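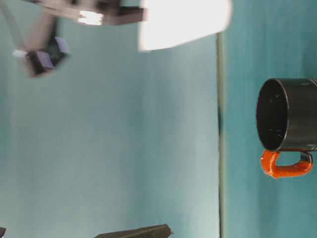
*Filed under: Robot diaries*

Mug week! I'm 40 demonstrations into the set and I've started seeing orange handles when I shut my eyes. Every go gets me driving the arm by hand while Pluvholm records the lot, then I shift things on the teal top a bit and start again. Sigrún Ásgeirsdóttir wants more variety in the starting positions (fair enough, my first batch was dreadfully samey), so the arm now begins well away from the mug on plenty of them. 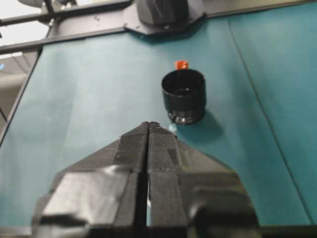

**Waltraud Hubmann**

The wrist view is my favourite for checking an approach, fingers nearly shut and the black cup just ahead. I've binned 4 so far, all me dithering. Next lot in April, once I've sorted the file names and bought more biscuits.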